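Arholm 5-litre stockpot, six months on

I bought the Arholm stockpot in October to replace an old enamel one that had chipped around the base. I cook in batches, mostly soup, stock and bolognese, so a pot this size gets used two or three times a week at my place. I wanted something plain that would go from the cooktop to the oven and wouldn't need babying.

It came from the kitchenware shop in Elville and cost me $346, which is a lot for a pot. The Mureck equivalent was a fair bit cheaper on the same shelf and I nearly took that one instead. What changed my mind was the base. The Mureck had a thin disc on the bottom and I've had one of those warp on me before. The Arholm has the thicker base carried up the sides, and you notice the weight when you pick it up.

Heating is even, as far as I can tell from onions. On my old pot there was a hot ring over the burner and everything in it browned first. With this one I can leave a base of onion, carrot and celery on low for 10 minutes without stirring and nothing catches. Milk is still a risk, but milk is a risk in anything.

It's slow to come to the boil. I have a gas cooktop and filling the pot to the usual level means a decent wait before pasta goes in. Once it's there it holds the heat well, and I turn the flame right down for stock. If you mostly cook pasta and steamed veg you'd be better off with something lighter.

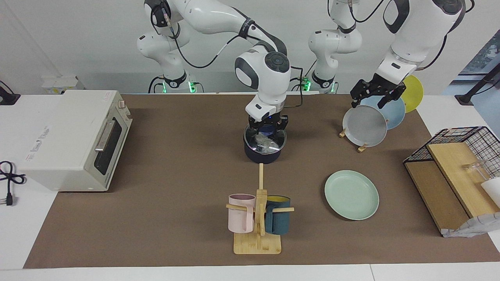 Cleaning has been easy. The instructions say it can go in the dishwasher but I've been washing it by hand, partly because it takes up half the bottom rack. Tomato leaves a faint shadow on the inside that comes off with bicarb and a soft sponge. I burnt rice onto it once in the first month and an overnight soak lifted most of it.

The lid fits well enough. It rattles a bit at a hard boil and I'd have liked a steam vent, so I tend to sit it slightly off centre with a wooden spoon under it. The knob gets hot. Keep a tea towel handy.

The handles are my main complaint. They're a good size for bare hands but a bit tight once you have oven mitts on, and a full pot of stock is heavy enough that you want a proper grip. I've ended up using folded tea towels for this as well. My sister has the Obura pot and the loops on hers are much roomier, though she says the enamel on it marked early on.

Storage is worth thinking about before you buy. It doesn't nest with anything I own and it was too tall for the shelf where the old pot lived, so it stays on the cooktop most of the time.

Would I buy it again? Yes, on sale. At full price I'd want better handles. For anyone cooking for one or two people, the smaller size in the same range would probably do, and it should fit in a normal cupboard.

4 out of 5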